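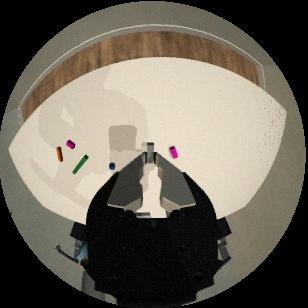
Fig. 1. Wrist view from the simulator, five-piece tabletop layout, shadows enabled.

Print this page | E-mail this page
Reading time: 2 minutes

Stavari Notebook – Simulation Group
Jul 11, 2018
Entry by Faith Swai. Read by Helge Hägglund.

Purpose. To establish whether varying the shadows in rendered wrist views improves piece localization by the Emus network, with table, pieces and lens model held fixed.

Background. In the previous series the network was trained on evenly lit renders only. Randi Løken reported that it tended to place a piece at the border of a shadow where no piece was present. The error was most frequent on the left side of the table. The present series was designed to address that error alone.

Method. The circular fisheye projection was retained without cropping, and the black corners were masked before training. Piece positions were drawn at random for each render. Two training sets were prepared from the same positions, one with the light fixed and one with the light moved between renders. Each set contains 445 renders. Training was run for 50 passes on each set, with identical starting weights. Test renders were taken from a separate draw and were not used in training.

Fig. 1 shows a layout of the kind that gave difficulty. The shadows are mostly on the left half of the table, and some have sharp edges. The small dark blue piece lies close to the left finger and near a darker patch of shadow. The magenta block to the right of the fingertips stands on well-lit surface and is the easier of the two magenta blocks to separate from its surroundings.

Result. The network trained with the moving light placed fewer false pieces at shadow borders. Missed pieces were not reduced. Blue remains the weakest color under both conditions, and the gain on the green stick is too small to report.

One fault was found in the procedure. The fixed-light set was rendered before the update to the Gyamfi material file, and the moving-light set after it. Table brightness therefore differs slightly between the two. Mohandas Varghese will render the fixed-light set again – same seeds, new file – and the comparison is to be treated as provisional until then.

Open items.
Repeat the fixed-light training on the new renders.
Report errors by color and by side of table.
Ask Sharon Owino whether the finger geometry is to change before October. If so, the mask must be redrawn.
Transfer to the physical cell is outside the scope of this entry.

Contact the Simulation Group | Copyright Stavari | Back to top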